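Strawberry paper in a small folding nook

clernier_attic
Papered the nook this month, strawberries and daisies on pale pink. Metal trim along the seams, and I think it was worth the extra cuts.

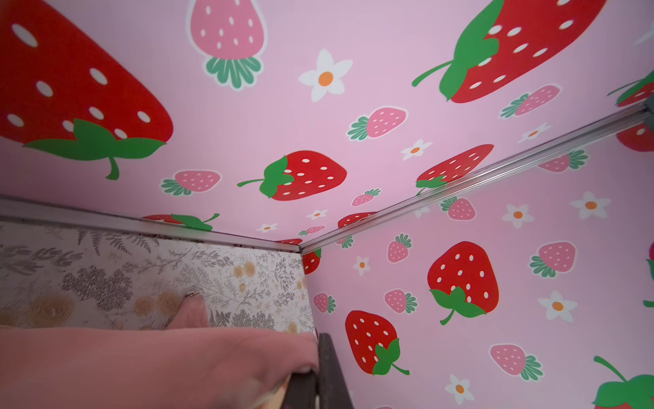 Does the pattern have to line up where two panels meet? Only if the seam is bare. Trim breaks up the pattern, so a small mismatch won't bother most people.

sirko22
Disagree. I'd match it anyway – strawberries that size show every slip. Mine was out by 2 inches and I redid it.

sornik_b
Too much work for a spot where you fold laundry. I'd worry more about the surface. Bare board snags knits.

clernier_attic
There's a sheet down, white with gray ferns. My pink jacket goes on it next, and I never know where to start with a padded one.
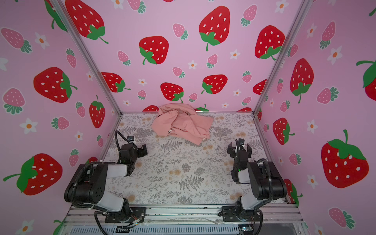 What's the easiest way to fold a padded jacket? Lay it face down, bring both sleeves across the back, then fold up from the hem in 3 parts.

sirko22
I roll mine. Takes up less shelf.

sornik_b
Rolled ones come undone by January. Fold it.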